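November 21, 2021 – glaze tests, Nerndale studio

Opened the kiln this morning, far too early as usual, and the shelf was still warm enough to make me swear. The Vellier white has crawled again on both sample tiles. Mateja reckons I'm putting it on too thick and she's probably right – I gave it two coats and a bit when Serpil's recipe says two. The tenmoku is lovely though! Lots of rust where it breaks, and hardly any pinholes.

Plan for the next firing: thin the white, sieve it again, and soak for five minutes longer at the top. Evaristo wants his bowls in too, so I need to leave him the bottom shelf.

Also thinking about handles. Mine are too fat for most mug stands, so I'll pull the December batch thinner.
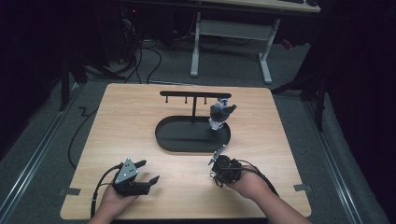

Mug stand with the tray base, grey and black mug-shaped thing by the rim.

Must ring Hukthorpe about more ball clay.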